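Site Visit Report: Household Robotics Open Day, Kustia
Submitted by Kwaku Sowah
Project partner: Bronisława Szewczyk
April 2024

1. Why we went

Our project question is whether a robot arm could take over table clearing in a small residential care home. In March we wrote to Kustia asking to see one do it, and were offered places at their open day. We went expecting to bring back timings we could use. We came back with fewer than we wanted.

2. What was on offer

The day had two halves. The morning was a talk on a software package called Zirkus, which trains an arm to handle household objects. The afternoon was the demonstration itself, run by a team from a partner firm, Ndlovu. The program we were sent used the words "live demonstration" in bold. What ran live was a simulation on a wall screen. The presenter was upfront about this when asked, but it took a question from the floor to get there, and a few people near us had clearly expected hardware.

3. The demonstration

The simulated arm was a Franka Emika model on its own dark table, set up against a wooden dining table in a furnished room. The presenter described the job as "tidying after a meal", meaning bowl, cloth and so on into a cardboard box at the far end.

We were told the package had completed the task in 600 simulated runs with a success rate "in the high nineties". Bronisława asked what counted as a success. The answer was that an object counted if it finished inside the box, whatever way up it landed. For a cloth that seems fair enough. For a bowl with soup left in it, we are not convinced, and there was no soup in the simulation.
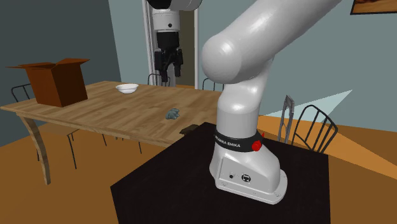

The second thing we asked about was reach. A fixed arm can only tidy what it can get to, and a dining table in a care home seats people on every side. The presenter said the base could go on a mobile platform and that this was "a solved problem". No platform was shown and we could not find one in the handout. We also asked what happens when a resident is still sitting at the table. The reply was that people are not modelled yet.

We timed the cycles with a phone. The fastest object took 22 seconds from the start of the arm's motion to release. A kitchen hand at Breven, the care home we are working with, cleared a whole four-seat table in less than that while talking to us. We admit that isn't a controlled comparison.

4. What we thought was good

The grasp planning on the cloth was better than we expected. Soft items were the part of our literature review that looked hardest, and the software chose a sensible fold to pinch more often than not. The staff also let us look through the failure log, and it was more useful to us than the talk. Most of the entries were dropped grasps close to the table edge.

5. Effect on our project

We had budgeted for a trial at Breven in second term. On the strength of this visit we don't think we can justify it. We will ask Ndlovu for results from a physical arm, with the failures included, and keep our cost model at 2 scenarios until we have them. The handout ran to 122 pages and is with our logbook if the marker wants it. Physical test results take up roughly one of those pages, and that page has no table of figures on it.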